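Community Help > Sport > Football (Soccer) > Transfers and Registration

Home | Topics | Ask the Community | Clubs | Sign In

Posted 2020-03-20 by Surnton Registrar

Training compensation when an out-of-contract player, aged 22, moves to another club in the same state league

Our club, Surnton, competes in the second tier of a state league and operates on a modest budget. A midfielder who joined our junior program at under-14 level, and who has made 18 senior appearances, declined the new agreement offered to him in February. His present agreement expires at the end of the current season. Another club in the same competition, Cilard, has written to the player directly and has since advised us by email that it intends to register him.

Our board takes the view that a payment of $1000 is owed to us in recognition of the training he has received. Cilard has replied that no sum is payable on an out-of-contract player and has declined to discuss the matter further. I would be grateful for guidance on the following matters. First, whether a club at our level has any entitlement to compensation where the player is the one who has refused terms. Second, whether Cilard was permitted to approach him while his agreement with us remained in force. Third, whether we may withhold his clearance until the matter is settled.

I should add that the player has conducted himself properly throughout and that the club has no wish to obstruct his career. He remains available for selection. The agreement he signed is the standard form issued by our league, with no additional schedule attached.

Reply from Simanjuntak
Member, 279 posts

The three matters should be kept separate, as different provisions are likely to apply to each.

On compensation, the starting point is the competition regulations of your own league, read together with any transfer provisions of the member federation. Clubs frequently assume that the arrangements familiar from the professional game in Europe, under which a tribunal may set a fee for a younger player leaving at the end of his contract, extend to every level of football. They do not. In many state and regional competitions a fee may be claimed only where the regulations expressly provide for it, and usually only where the club has made a written offer on terms no less favourable than those expiring. If your league has such a clause, the date and content of the February offer will be of considerable importance. Please confirm that it was made in writing and that a copy was retained. 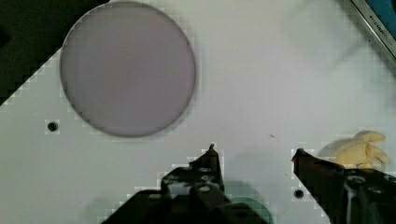
Disc on a pale work surface.

On the approach, most regulations prescribe a period before expiry during which another club may open discussions, and many require that the current club be notified in writing beforehand. You state that Cilard contacted the player first and your club afterwards. If the notice requirement applies, that sequence may constitute a breach even if the move itself is allowed. The usual remedy is a fine or a caution imposed by the league. It does not ordinarily result in a payment to the complaining club.

On clearance, I would advise strongly against withholding it. A club may generally object only on specified grounds, such as unpaid registration fees or equipment not returned, and the objection must be lodged within a short period. At my own club the period was 4 days. A disputed claim for compensation was not an accepted ground, and the objection was dismissed with costs.

I would suggest that the secretary write to the league's registrations officer, setting out the dates and enclosing the relevant correspondence, and request a written ruling before any further contact is made with the other club.

Reply from Anum
Member

We asked for money in the same situation and got nowhere. The league said the player was free to go once his form ran out. Check whether yours is classed as amateur or professional, as that made the difference for us.

Reply from Surnton Registrar
Original poster

Thank you both. The offer was made by letter and a copy is on file. The form describes him as an amateur with match expenses, which I had not previously considered to be significant. The board has agreed that clearance will not be withheld. A request for a ruling on the approach by Cilard will be sent to the league this week.

Related topics

Loan players and eligibility for finals
Time limits for lodging a clearance objection
Who signs for a player under the age of majority?
Match expenses and amateur status
Replacing a lost registration form mid-season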